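Verstärkung gesucht: Mitarbeiter (m/w/d) für Beratung und Werkstatt im Dampferladen
Zomix, Filiale Burkby — Teilzeit oder Vollzeit, ab Oktober

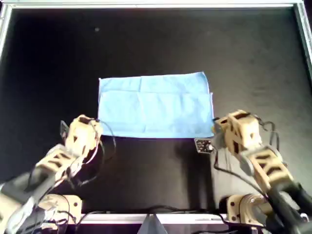

Wer wir sind

Zomix ist ein Fachgeschäft für E-Zigaretten, Verdampfer und Liquids, inhabergeführt und mittlerweile mit 3 Filialen. Angefangen haben wir mit einer Theke, einem Regal und sehr vielen Fragen von Leuten, die vom Tabak wegwollten und mit ihrem ersten Gerät nicht zurechtkamen. Diese Gespräche sind bis heute das Schönste an unserer Arbeit! Inzwischen führen wir 106 Liquids im festen Sortiment, dazu Akkuträger, Pod-Systeme, Selbstwickelverdampfer und ein gut gefülltes Ersatzteillager, auf das wir ziemlich stolz sind.

In Burkby kommt jetzt eine kleine Werkstattecke dazu. Dort reinigen wir Verdampfer, tauschen Dichtungen und Glastanks, prüfen Akkus und helfen beim Wickeln. Und dafür brauchen wir dich.

Was du bei uns machst

Ungefähr die Hälfte deiner Zeit stehst du im Verkauf: Umsteiger beraten, Geräte erklären, Coils und Widerstände heraussuchen, auch mal einem Stammkunden zuhören, der drei Verdampfer gleichzeitig auf dem Tresen ausbreitet und wissen will, welcher davon nun siffen darf und welcher nicht (keiner).
Die andere Hälfte gehört der Werkstatt. Du nimmst Geräte an, schreibst den Auftragszettel, zerlegst, reinigst, misst nach und baust wieder zusammen. Akkuzellen mit beschädigtem Schrumpfschlauch bekommen einen neuen oder gehen in die Entsorgung, da sind wir streng.
Dazu kommen Wareneingang, Regalpflege und die Alterskontrolle an der Kasse. Letztere gilt ohne Ausnahme, auch wenn die Schlange bis zur Tür reicht.

Was du mitbringst

Du bist volljährig, sprichst gut Deutsch und hast Freude daran, Technik verständlich zu erklären. Ob du selbst dampfst, ist uns egal. Das Ohmsche Gesetz solltest du kennen oder zügig lernen wollen, und eine ruhige Hand für kleine Schrauben und feine Drähte hilft sehr. Eine Ausbildung im Einzelhandel oder in einem Elektroberuf freut uns, ist aber keine Bedingung. Quereinsteiger sind herzlich willkommen — unsere jetzige Werkstattleiterin kam aus einer Bäckerei.

Was du von uns bekommst

Einen unbefristeten Vertrag nach der Probezeit, 20 bis 38 Wochenstunden nach Absprache und einen Dienstplan, der 2 Wochen im Voraus steht und dann auch so bleibt. In den ersten 9 Arbeitstagen läufst du komplett mit: erst im Lager, dann im Verkauf, zuletzt an der Werkbank. Werkzeug, Messgerät und Arbeitskleidung stellen wir. Auf Geräte und Zubehör gibt es Personalrabatt, außerdem zahlen wir einen Zuschuss zum Nahverkehr.

Einmal im Quartal besuchen wir die Mischerei Cordeiro, die unsere Hausmarke Pomard herstellt. Da darf probiert, gefragt und gefachsimpelt werden, und meistens bringen wir eine neue Idee fürs Regal mit zurück. (Die Sache mit dem Rhabarber war wirklich gut, auch wenn sie sich nicht so verkauft hat wie erhofft.)

So bewirbst du dich

Ein Lebenslauf und ein paar Zeilen zu dir reichen völlig. Schreib uns bitte, wie viele Stunden du arbeiten möchtest, ab wann du kannst und ob du auch abends bis 20 Uhr einsetzbar bist. Ein Foto brauchen wir nicht.

Deine Ansprechpartnerin ist Idalina Guerreiro, Filialleitung Burkby. Du kannst ihr die Unterlagen über das Bewerbungsformular auf unserer Seite schicken oder sie direkt im Laden abgeben, am besten vormittags zwischen 10 und 12 Uhr. Wenn es für beide Seiten passt, laden wir dich zu einem bezahlten Probetag ein. Wir freuen uns auf dich!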